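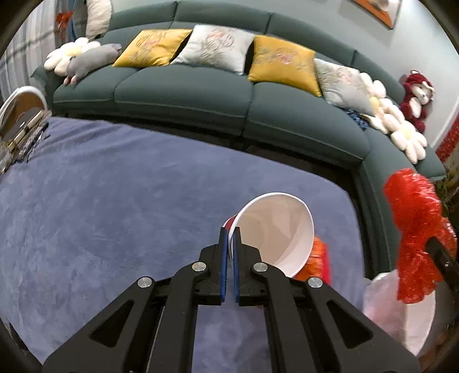 Nosska Hand-Held Gripper — Classroom and Club Edition

Item 363. Supplied by Innes Educational Equipment to schools, student clubs and competition teams.

The Nosska is a two-finger gripper that students hold and operate by hand. It is intended for project groups that record everyday household tasks and later use those recordings to train a robot arm. Two units may be used together, one in each hand.

Task Set C, Tidying Up, is included with every club order. Students practice picking up paper cups, wrappers and tissues, and placing waste in a lined bin. Soft and crumpled items should be introduced after the cup exercises have been completed. 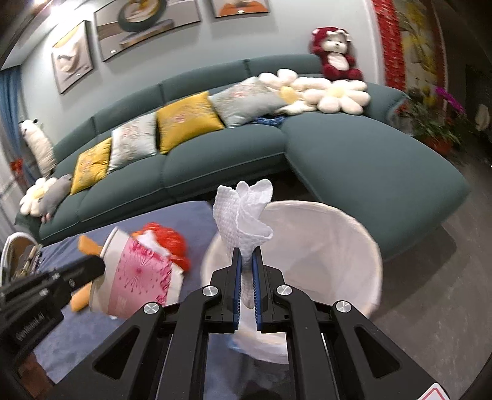 Task Set C: a crumpled tissue held over the lined bin.

Contents of the club package
Two Nosska grippers
Spare blue finger pads
Student workbook, 26 exercises
Instructor guide with scoring sheets
Viter log software, license for one club

The log software stores up to 2,000 attempts per team. Attempts may be sorted by student, object or result, and exported for the project report.

Teams entering the Nendari Student Challenge must use unmodified finger pads. Replacement pads are listed separately as item 213 — please state the gripper item number when ordering.

Club orders for the current season are accepted until 9th November. Orders received after that date will be filled from the August production run. Schools may request a written quotation before placing an order.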